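The Other End of the Table

By Giuliana Villanueva
March 2, 2021
106 comments | 700 shares

My brother-in-law moved out of a third-floor walk-up last September, and the job took two people, one rented van and a whole evening. Most of what went down the stairs was light. What made it hard was that almost everything had two ends. Somebody walks backward, somebody calls the turn, and both of them feel through their fingers when the other one is about to stumble.

I have thought about that evening a lot while reading the sales material from Stomlow, a firm that says it will have a "general household helper" in homes before long. The brochure promises 1,000 chores. I went through the list twice. "Wipe table" and "wipe desk" are separate entries. So are eleven kinds of folding. Carrying furniture gets one line, and the line says "with assistance."

With assistance from whom? Presumably from the person who bought a machine so as not to do it.

Lesego Lekota ran the floor at a furniture warehouse in Goltstead for years before she went into consulting, and she has watched a good many demonstrations. She is polite about them. "They always show you the grab," she told me. "I want to see the put-down. I want to see it with a doorway in the middle and a guy who's been up since four." The warehouse tested a lifting system from Trastus while she was there. It handled flat cartons well enough as long as the cartons were where it expected them. When they weren't, a worker walked over and nudged them into place, and that worker's hours never showed up in the savings.

I'll grant the engineers this much: a shared lift is a fair test, and harder than it looks. A table is stiff, so whatever one side does the other side gets. Pull a little too soon and your partner loses the grip. Hold too hard and you are fighting over it. Jawad Dogar, who teaches machine control and has no patience for brochures, says the arm strength was solved a long time ago. The give and take is what's missing. He would like to see any of these systems set down one corner late because a human asked it to.

So when people ask me what progress looks like, I point them to work of this size: one table, two black hands, and a very short distance.

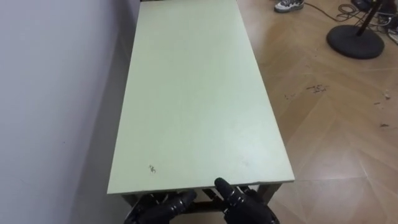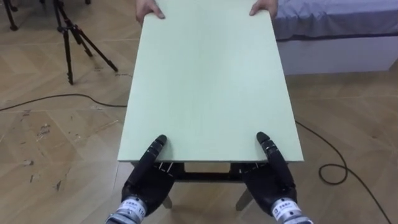 Fingers on the near edge, a person's hands at the far one.

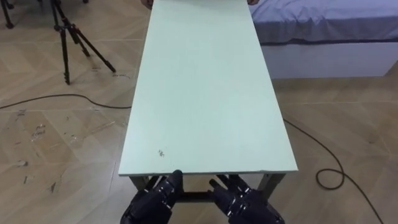
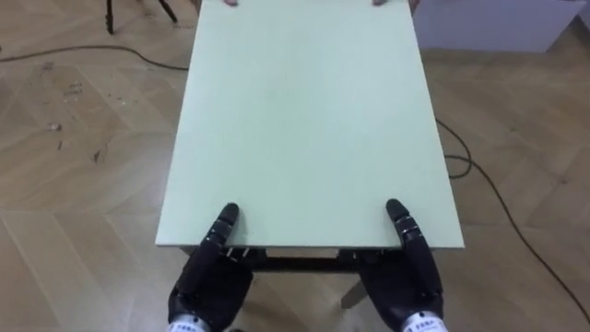 Would a machine like this be any use on moving day?

For now you'd be better off with a friend and a pair of work gloves. A machine that can hold up one end of a table still has to deal with stairs, with a hallway too narrow to turn in, and with a partner who changes his mind halfway. Thu Quan, whose family moving company, Quan, does mostly small apartments, told me she would consider renting one when it could take the bottom end of a couch down a single flight without somebody standing next to it. She hasn't been offered that yet. She also wants to know who pays for the wall.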